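Jamik band counting sleep when I'm just sat reading?

mossbank_tam
Right so. Got the Jamik band at Christmas, mostly for the sleep side. Wear it every night. Problem is it thinks I'm asleep from the minute I sit down with a book. Last night it gave me 57 minutes of "light sleep" before I'd even brushed my teeth. App is Jirov, whatever version came through in January. Anyone else? Is there a setting or is it just rubbish

kettle_on
Mine does this. Only on the sofa though, never at the table. Think it goes off how still your wrist is plus pulse dropping. My resting is low anyway so I'm probably asleep all day according to Jirov lol

mossbank_tam
Mine's not low. Book was boring mind you.
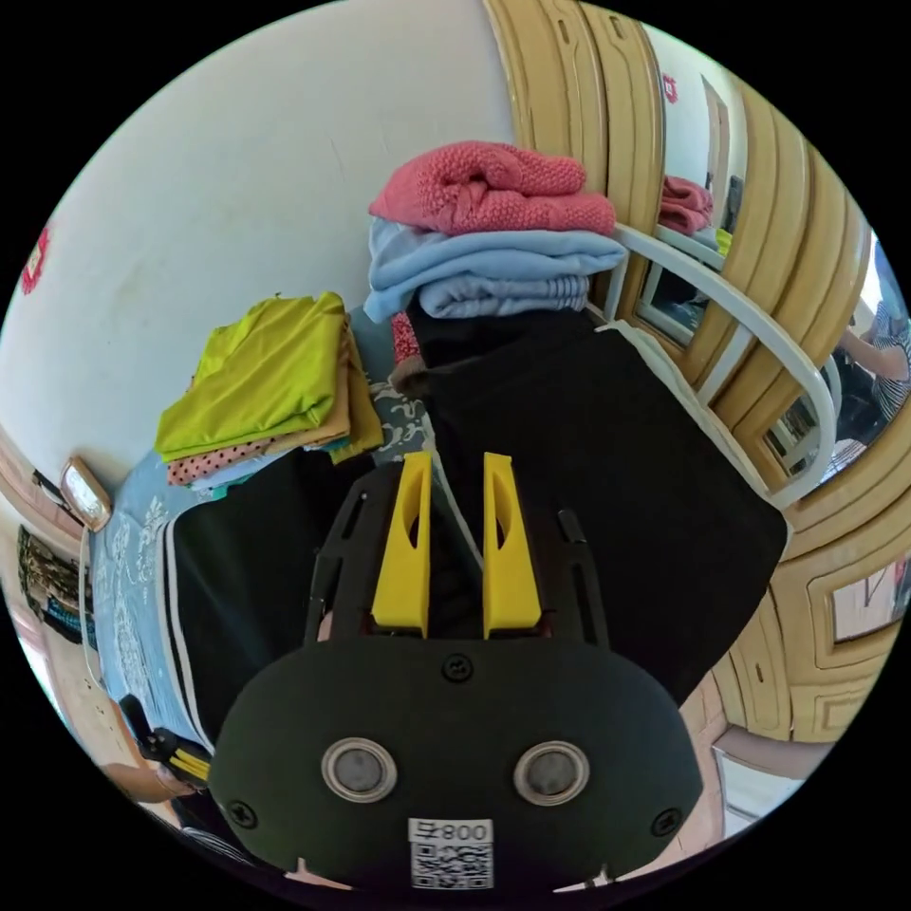
Yellow gripper fingers, black fabric beyond

oddsocks77
Go into Jirov, Profile, then Night Window. Default is wide open, like half the evening. Set it to when you really go up. Mine's 10.30pm to 7am and it's been fine since. Still misses it if I get up for a wee but I can live with that

kettle_on
Night Window did nothing for me. Tried it twice. It just chops the early bit off the graph, the total still has it in

oddsocks77
It does not. Total changes, you have to pull down to refresh

kettle_on
I have refreshed. Many times. Total stays the same on mine, the bar gets shorter. So either your app is differnt to mine or you've not added it up
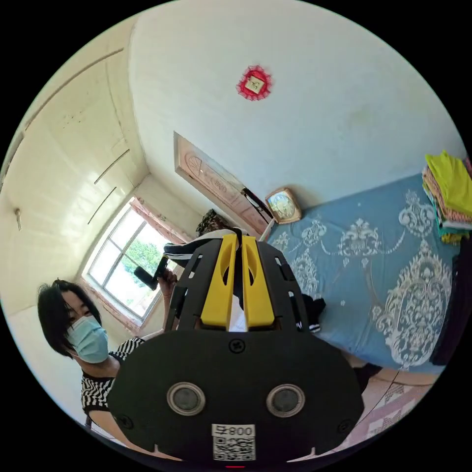
and before you ask yes it's the newest one, I checked the store this morning. Also took the band off and did the pairing again from scratch. Lost 3 nights of data doing that so don't bother.

hill_reps
I'd say send it back. Had a Jamik, swapped for a Chávez watch, miles better for sleep. Cost more than 300 all in with the spare strap but it knows when I'm awake. Bit chunky in bed

mossbank_tam
Not spending that to be told I'm tired

hill_reps
fair

paperboat
Chávez is worse if anything. Had me asleep on the train to Bostunport, whole way, and I was on the phone to work for most of it. They all guess. None of them measure sleep, they measure wrist and pulse and make something up. I'd only look at the trend over a month, not single nights

oddsocks77
Bit harsh. Mine matches how I feel most mornings

paperboat
You look at the number before you decide how you feel though. Try it with the app shut for a week, write down how you slept, then compare. I did. Two mornings matched.

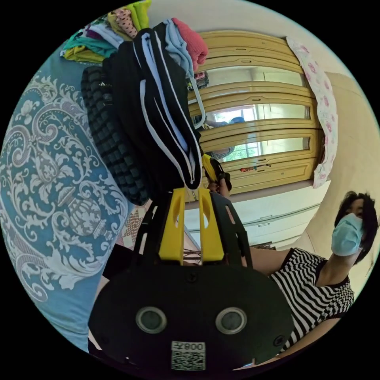
Can you delete a nap that wasn't a nap?
Press and hold on the purple block in the day view, then Remove. Needs the band connected or it comes back at the next sync.

mossbank_tam
Ooh didn't know that, ta. Just done it for last night and the total went down. So kettle_on maybe do that instead of Night Window

kettle_on
OK that works. Annoying to do every day but works. Still think the window thing is broken

oddsocks77
Still think it isnt

hill_reps
Strap tightness? Mine read a pulse of 167 doing the washing up once, was just loose. Moved it up a finger width from the wrist bone, went away

mossbank_tam
Could be. I do wear it loose, gets itchy. Will try one notch tighter tonight and sit with the same boring book 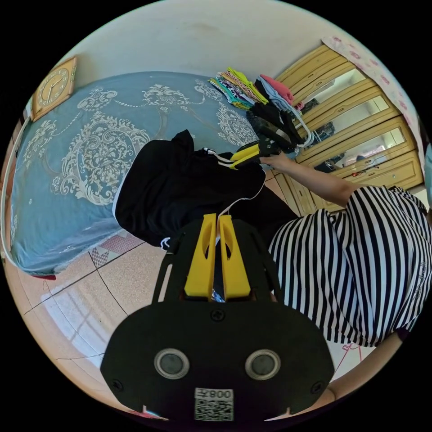 Last edited in January, 9:14 pm

mossbank_tam
Update. One notch tighter, Night Window set from 11. Read for ages, no fake sleep showing. Then it missed the first bit of real sleep, says I dropped off gone midnight and I know I didn't, lights were out well before that. So swings and roundabouts

paperboat
Told you, guessing

oddsocks77
Or you were lying there awake longer than you thought? Happens to me all the time

mossbank_tam
Maybe. Other half says I was snoring by quarter past eleven so I'm going with that

kettle_on
More accurate than the band then. Has anyone emailed Jirov support about the totals? I did a while back, got an auto reply and a link to the same help page. Might try again with screenshots, if a few of us send them they might look at it

hill_reps
Put your app version and phone in the email or they'll only ask

kettle_on
Will do. Off to find my charger first, band's on its last bar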